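How to Run a Bathroom Demo at Your Robot Open Day

Every open day has a crowd-pleaser. At Plurville last June we expected it to be the box sorter, which cost the most and had the nicest sign. Visitors gave it a polite minute and then went to watch a robot deal with a toilet seat. We had 205 people through, and I would guess most of them remember one fixture.

If you want to put on the same thing, start with the room. Set the toilet against a plain wall, with space for the arm to come in from the front. Leave the lid up before the doors open. A raised lid gives people something to look at, and it lets you start with the easy half of the job.

Next, mark the lid. Wrap a loop of bright tape around the rim near the upper edge and leave a tab sticking out. We used green, with a strip of orange-yellow that hangs out to the side like a small flag. Elli Pesonen, who ran our floor, wanted something more elegant. Elegant was white, on a white lid, and we went back to green.

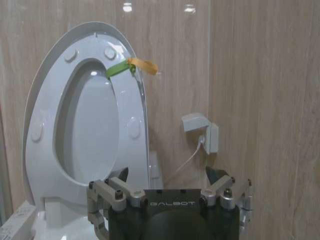

Reading time: 2 min (the toilet takes longer)

Bring the gripper in low, with the jaws open and the lid well above them. Stop there and talk. This is your best chance to point out the tape, the fingertips and the distance between them, while everyone is still quiet and hoping for disaster.

Then go slowly. Our first rehearsal at Siu ran at full speed and the lid came down like a car door. Children loved it. The hinge did not. Drop the speed well below what you think looks impressive, and do 17 practice runs before you let in anyone with a phone.

Check these before each group:

- Tape still stuck down on the rim
- Any power cable clear of the arm's path
- Visitors behind the line, including the one who "used to work with these"
- Stop button in somebody's hand - a real hand, with a person attached

Someone will ask if it cleans, too. Have an answer ready. Ours was "come back next year," and several people wrote that down.

1,062 views | 76 shares

Comments (3)

Jesura_tech: Did the orange bit matter, or was it just pretty?

Eder: We tried this at our school open day with blue tape. Fine until the tab curled. Press it flat first.

mopbucket: My husband has been shown this demo and remains unconvinced.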